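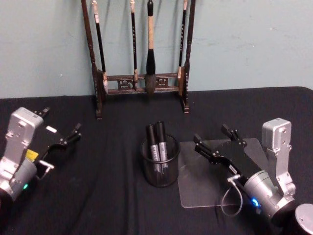 ok thread on Muvgate, the writeup went up this morning and my inbox is already asking the same thing several ways. typing on the tram so bear with me

2021-03-19 version is the one to read. If you grabbed the draft Lorna sent round earlier, bin it, the results table had two columns swapped (mine, sorry)

Short version. Bimanual policy, a head camera plus one on each wrist. Standard thing is you encode all the views, squash them together, predict actions. We put a small gate on each view and make the gate earn its keep. That's it. That's the paper

Why bother. We had a policy that looked great on everything chunky. Blocks, cups, lids. Then you give it something long and thin hanging off a hook and it goes to pieces. Confidently closes on air, lifts air, carries air over to the other side of the table, puts the air down very neatly

First guess was not enough data. It's always everyone's first guess. We went up to 4,000 demos in the Badawi set and the curve just sat there. Flat. Losses lovely, grasps still rubbish

Second guess was resolution. Bigger crops, slower everything, no change worth mentioning

Third guess was Yaowalak's and it was the right one. She blanked the wrist views at test time, whole thing, grey rectangles, and the policy barely noticed. It had learned to drive off the head camera and was treating the wrists as decoration

Which makes sense when you think about what's in the demos! Most of a demo is travel. Arm going from somewhere to somewhere. Head view is perfectly good for travel. The part where the wrist view matters is a tiny slice at the end and the loss doesn't care about tiny slices

So the model learns the cheap thing. Fair enough, I would too

What the gate does. Each view gets a weight between off and on, predicted every step from that view's own features plus joint state. Nothing exotic, couple of layers. The trick's in how you train it

During training we randomly starve one view for a stretch of the episode. A stretch, not single frames. Single-frame dropout does nothing, the history just papers over the hole. Yaowalak Thongsuk tested this to death, appendix B, very long, read it

And we starve the head view more as the hand gets closer to contact. Closeness comes from the gripper command in the demo, so no extra labels. You know when the fingers are about to close because the demo tells you, it's sitting right there in the file

So the policy gets to coast on the head camera for travel and then gets it yanked away right when the fiddly bit starts. Has to learn to look through the wrist. Mean but effective

People asking why brushes. Long, thin, hang close together, handles near enough the same colour, and then one with a whopping great bristle head that's nothing like the rest. A gripper that can sort those out can sort out most of what's in my kitchen drawer

Also they swing. Blocks don't swing. You touch one a bit off-centre and now your target is moving and the head camera is a long way back from it all

Dark handles over black cloth is nasty as well. Kept the cloth for the whole study on purpose. Had a reviewer on an earlier project tell us our backgrounds were "helpful" and I've been carrying that around ever since

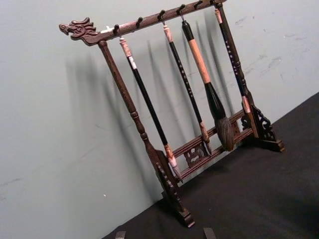
What I care about most is whether the gate opens for a reason, and the best test of that is the re-hang task. Policy has to put a brush back, so it has to find a free hook first, and to a network a free hook is a very small amount of nothing. Look along the underside of the rail, second hook and fifth hook are the free ones, and the wrist view gives you each bit of metal separately. Then look at the wall. Every post and brush gets a soft grey double thrown up behind it on a slant, and the ungated model loved those. Would line up on a shadow like it'd found its best mate. With the gate plus the starving schedule that failure mostly goes away, I think becuase it has to watch how things shift as the wrist moves, and a shadow on the wall shifts differently to a brush in front of it. "I think" doing some work there, see caveats further down

Numbers. We ran 100 attempts per condition on the single-brush grasp. Muvgate missed 8. Ungated missed more than a third. Same demos, same seeds, same arms, same bloke (me) resetting the table

Vovau is the baseline everybody asks about. It's our older policy, fixed view weights, hand-tuned. Lands in between. Beats ungated, loses to the gate, and you have to retune the weights every time you move a camera, which at our place is whenever somebody bumps one

Re-hang is harder and the gap's bigger but so are the error bars. Please don't screenshot that row without the error bars. Someone already has

Full suite is 8 tasks. Gate helps clearly on the ones with thin or hanging things, does nothing much on the chunky stuff, and hurts a touch on one. The one is lid stacking. Wrist view there is all lid for half the episode, no information at all, and the gate's slow to give up on it. Left it in the table. Lorna Innes would've had my head otherwise and she'd be right

Things that didn't work, for anyone about to try them:

Entropy bonus on the gate. Just makes it mushy. All views half on, all the time, worst of everything

One gate shared by both wrists. Seemed tidy. But one arm's often parked while the other's working so you want them seperate. Cost us a fortnight

Predicting the gate from the head view only. Lol. Head view says the head view is very important, funny that

Forcing the gates to sum to one. Don't. Sometimes you want everything on, handing a brush from one arm to the other for instance. Sometimes nothing's useful and it should lean on joint state

Ablation that surprised me: you can throw the gate away after training. Pin every view to fully on at test time and you keep a good chunk of the improvement. So a lot of the benefit is the starving schedule, and the gate's riding along

Yaowalak reckons that means the paper should've been called something else. She's possibly right. We argued about it for most of March. Name stayed since the repo was already called Muvgate and I wasn't renaming all those imports

Doesn't mean the gate's useless though. Where it pays off is when a view goes bad for real. Something drapes over a lens, cable comes loose, whatever. Pinned version falls over, gated version slows down and muddles through

And you can plot the thing! Weight per view over time, under the video. For debugging it's gold. You watch the wrist weight climb as the hand comes in, and if it doesn't climb you know the grasp is cooked before the fingers close. I stop runs off that plot now

Caveats, please read these before quoting me

One lab, one pair of arms, one style of gripper. Skoltstead are running it on their setup next, different wrist mount, camera sits further back from the fingers. I'd bet it gets worse. With ours the fingertips only just poke in along the bottom of the view and I've a feeling that matters, gives it a ruler of sorts. Haven't tested it

Lighting was fixed. So the shadow story is a story. We haven't moved a lamp and shown the shadow errors move with it. That's the obvious experiment and it's next on the list, well, after the one I promised Lorna

Schedule has a knob for how early the starving kicks in and it's sensitive. Too early and travel gets drunk, arm wandering all over the shop. Too late and you've trained the old model with extra steps. We picked it on the block task and carried it over untouched, so no peeking at the brushes, but I wouldn't swear it's the right value for you

Demos were all from 2 operators with similar habits. Both come in slow and pause before closing. If your operators swoop in fast the closeness signal gets very short and I don't know what happens. If you've got swoopy data please get in touch, I mean it

Few replies in one go:

Does it need retraining from scratch? No, you can bolt it on and fine-tune. Slightly worse than from scratch. Appendix C

Compute? Rounding error. The gate's tiny, the encoders are the whole bill

Depth cameras? Didn't use any. Thin black shafts on depth sensors, go and try it, come back and tell me how your week was

Does it work on deformables? Depends if you count bristles. Nothing on cloth yet. We've been dodging cloth

Is the Badawi set public? Brush tasks yes, link's in the readme. Rest is waiting on sign-off, don't ask me for a date, I don't have one

Will you share the failures too? Already in there, seperate folder, tagged by which view was starved. Some of them are very funny. There's one where it hands nothing from left arm to right arm with such care

Right my stop. Config for the schedule is in the repo under train, file's called starve, you can't miss it. If the defaults blow up on you open an issue and paste the gate plot, I can usually tell from that

One more, Yaowalak says appendix B has a wrong axis label on the second plot. Should say steps, says seconds. Fixing tonight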